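Drawer Week: Gallery from the Plemside Planner Rewrite

Hi all! Kirsty Buchanan here, back with another batch from the bench. For anyone new, I write the motion planning side of Wolum, which is the software we use to run two arms from one task script. 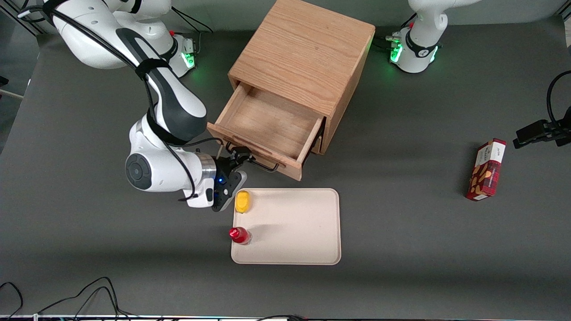

August was meant to be the month I cleaned up the grasp code and went home on time. What I did was throw out the handle approach and start over. The old version treated a drawer like any other object: find it, grab it, pull, hope. Fine on a box of crackers. Not so fine on something that only wants to move along one line, because any small error in the pull direction turns into sideways force, the controller fights it, and then the force limit trips and everybody sighs.

So the new planner keeps a little model of the drawer (one axis, two end stops) and updates it as the arm moves. The wrist is allowed to go soft across the axis and stays stiff along it. I've wanted to write this for ages!

The cabinet is my favorite test piece right now. Light oak, one drawer, black bar handle down at the lower edge of the front panel. A handle that low means the gripper has to come in close to the table, and my collision margins were so fat that the planner used to refuse the whole thing. I cut the margin to 5 millimeters near the handle only, and left it alone everywhere else.

The beige tray and the red bottle are a perception headache. The bottle is shiny, so the depth map likes to put holes in it, and Trurkumum (our segmentation node, don't ask about the name) would sometimes hand me half a bottle. I now fill the gaps from the color mask before planning. The yellow thing up by the corner of the tray has never given me any trouble at all, bless it.

The red snack box off to the side is there for the planner to think about too. Tall, narrow things are what I worry about when an elbow swings wide, and the cost map now pads anything upright a bit more than anything flat.

Some numbers, for those who like them. On Tuesday I left the replay suite going over lunch, 152 logged drawer approaches through the new planner with no arms involved, and it found a valid path for all but 2. Both were starts where the wrist was already wound up near its joint limit. Median planning time is 70 milliseconds, which I'm really happy with.

Next up is closing the drawer again, plus merging everything into the Rutherford branch before it drifts any further from main. If you pull it early, delete your cached grasp files first or you'll get the old handle poses back.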